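Charbonneau Robotics Club
Simulation Section
Minutes of the general meeting, Feb 12, 2024
Location: Room 70, Mellstead building

Present: section chair, secretary, software lead, scene lead, test lead, documentation lead, faculty advisor, general members as per sign-in sheet.
Regrets: hardware liaison (written report received, see item 6).

1. Opening and agenda

The chair called the meeting to order. Quorum was confirmed. The agenda was adopted with one change: the discussion of shared computer time was moved ahead of the scene report so that the test lead could leave for a lab.

2. Minutes of the previous meeting

Adopted with a correction. Under "Scoring", the word "collision" is to read "contact" in both places. The scoring script treats the two separately and the earlier wording would have had light touches counted as faults.

3. Shared computer time

The section's booking on the Mellstead machines continues until the end of term. Members have been leaving jobs in the queue after the result is no longer needed. The software lead asked that each job carry the initials of the person who started it and the name of the task, in that order.

Overnight jobs are allowed on the two older machines only. The newest machine is to be left free in the evening for members who are working on scenes, which need the display. A member asked whether jobs could be paused and picked up again. The software lead replied that the planner can be, but the physics cannot be restored cleanly with the version now installed, and objects that were at rest tend to shift on reload.

Decision: unlabelled jobs may be cancelled by any member of the section without notice.

4. Cakham Challenge: status of entry

The entry form for the household division has been accepted. The entry remains under the name Stestier. The division is run wholly in simulation. Each team submits a controller, which is run by the organizers on houses the team has not seen. The tasks are fetch, put away, and wipe down.

The chair went over the points in the revised rules that affect the section:

The start pose of the robot is now drawn at random within the room named in the task. Our controller still assumes a start near a doorway. This has to change.

Task objects may be placed on any flat surface that is listed as a support. The list of supports has been extended and now takes in window ledges, the tops of appliances and toilet tank lids.

A task is scored as complete when the object has been at rest on the target support for 5 seconds. Dropping it from above no longer counts, even if it comes to rest upright.

Time limits are unchanged.

A member asked whether the controller may read the room labels. It may read the label of the room it is in and of any room joined to it by an open doorway. It may not read object positions. The chair will circulate the text of the clause, as the section had been working from a summary.

5. Test results

The test lead presented results for the current build. The controller completed 89 of the fetch runs in the practice set, out of the full set that was posted on the section drive before the meeting. The failures were sorted by cause. The largest group was failure to see the object at all, followed by a grasp that slipped on lift. A small number were planner timeouts, all in the same hallway.

The failures to see the object are concentrated in small rooms. In kitchens and living rooms the robot can stand back and take in a whole surface. In bathrooms it is often too close, and the head camera is looking across the support at a shallow angle. Objects near the wall are then partly hidden by whatever is in front of them. Moving the robot back is not always possible.

Discussion followed. The main proposals were:

(a) Raise the torso to full height on entering any room labelled bathroom, then lower it for the grasp. Simple to add. Costs time on every visit, including visits where the object is in plain view.

(b) Look once from the doorway, then again from the working position, and combine the two views. The scene lead supported this, on the grounds that the doorway view is already taken for navigation and is at present thrown away.

(c) Retrain the detector with more views of crowded small surfaces. Supported in principle. The test lead noted that labelling took most of November last time and that the section has fewer members available now.

Decision: (b) to be tried first. (a) to be kept as a fallback if the combined view does not bring the bathroom runs up. (c) deferred.

The test lead added that the confidence threshold was changed during testing from its earlier value to 70 per cent without being recorded, and that the first batch of results should be read with this in mind. The batch will be rerun. From now on any change to a threshold goes in the run log on the same line as the build name.

The test lead left the meeting at this point.

6. Hardware liaison report (written)

Read by the secretary. The mobile base in the shop is not available to the section this term. The arm is available for bench work by arrangement, but the wrist cable needs replacing and the part has been ordered. The liaison does not recommend planning any demonstration that depends on the arm.

The faculty advisor noted that the Cakham entry does not need hardware and suggested the section not divide its effort. Agreed.

7. Scene report

The scene lead reported on the practice houses. The second house is now usable from front door to bathroom. The wall and doorway gaps found last month have been closed, and the robot no longer catches on the inner door frame when it turns.

Work on the bathroom has centred on the toilet tank lid as a support. The lid in the original model had a rounded collision shape, and objects set down on it crept toward the edge. It has been replaced with a flat box under the same visible surface. A spray bottle set upright on the lid now stays put through a full run.

The lid has been dressed with several items in addition to the spray bottle, so that the detector is tested on a crowded surface. The bottle is the target for the fetch task. The others are distractors and are not to be moved. Members are reminded that knocking a distractor off the lid is a fault under the current rules.

The following remain open:

The trigger head of the spray bottle is a separate mesh with no collision shape of its own. The gripper can pass through it. For a grasp around the body this does not matter, but a grasp planned from above will be scored as valid when it should fail.

The wall texture in the bathroom is close in tone to the soft grey items on the lid. The detector sometimes reports them as part of the wall. The scene lead proposed leaving this as it is, as the organizers' houses are likely to be no kinder. A member disagreed and asked for a plain-wall copy of the house so that the two effects can be told apart. The scene lead will make the copy. It is to be used for diagnosis only and not counted in reported results.

Shadows in the far room are missing when the scene is viewed from the bathroom. Low priority.

The dining chair in the far room can be pushed by the base and does not tip. Its mass appears to have been entered in the wrong unit. To be checked against the other chairs.

A general member asked whether textures could be raised to a higher resolution. The software lead said the present setting was chosen to keep the frame rate up on the older machines and matches the setting the organizers have announced. No change.

8. Documentation

The set-up guide still describes the old folder layout. New members have been following it and then asking for help. The documentation lead will rewrite the first two sections and remove the third, which covers a simulator the section no longer uses.

File names for stills were discussed at some length. It was agreed that stills will be named by house, room and task, and that the default names given by the viewer will no longer be accepted on the section drive.

9. Actions

Chair: circulate the full clause on room labels and supports.
Software lead: random start pose in the controller; two-view detection for small rooms; job label check in the queue script.
Test lead: rerun the first batch at the recorded threshold; report bathroom runs separately from the other rooms.
Scene lead: collision shape for the trigger head; plain-wall copy of the second house; chair mass.
Documentation lead: set-up guide.
Secretary: reply to the hardware liaison; confirm Room 70 for the next meeting.

10. Other business

A request from the Mellstead open house for a display was received. The section will offer a screen running the fetch task in the second house. No further preparation will be done until the two-view change is in.

11. Adjournment

There being no further business, the meeting was adjourned. Minutes taken by the secretary.

Attachment to item 7: second house, bathroom, fetch task.

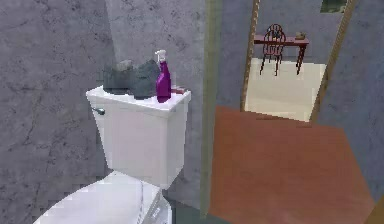
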